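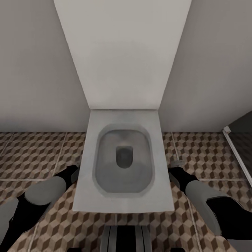
Wall-hung toilet folks, I need a sanity check before I order. We're redoing the small bathroom and I keep going back and forth on whether to hang the new one or just put in another floor model. I love the squared-off look with the rounded corners and the boxed-in panel behind, and a patterned tile floor would be so nice to mop with nothing standing on it! But my plumber wants to use a Furkunico frame and says the panel will eat into the room, and my husband thinks we'll never get to the tank again once it's closed up. The quote is $2512 with the tile work, or $911 if we stay with a regular one. Has anyone lived with one of these for a while?
Posted by tilde_and_tea, 2026-01-11

Édgar Chambi
We've had ours since we moved to Flavholm and I'd do it again. The tank isn't sealed in forever, you reach the valve through the opening behind the flush plate (mine is tight, but I've changed a fill valve through it with one hand and a lot of swearing). Ask where the plate goes before they tile. And pick your seat height early! Ours went in too high and my kids needed a stool for ages.

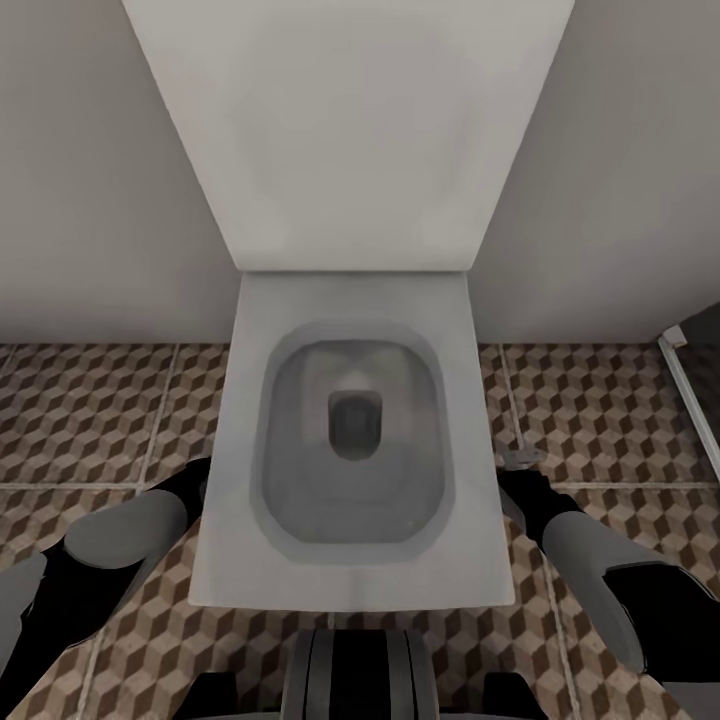 Also check the lid. Get a soft-close one, the first one we had slammed so loud the dog left the room. I paid $1182 for the whole job, but I did the drywall myself, so your quote doesn't sound crazy to me.

Đinh
depends on the wall. mine was brick and took 3 days. get a second quote

grudulden_fan
Following, same question here but upstairs.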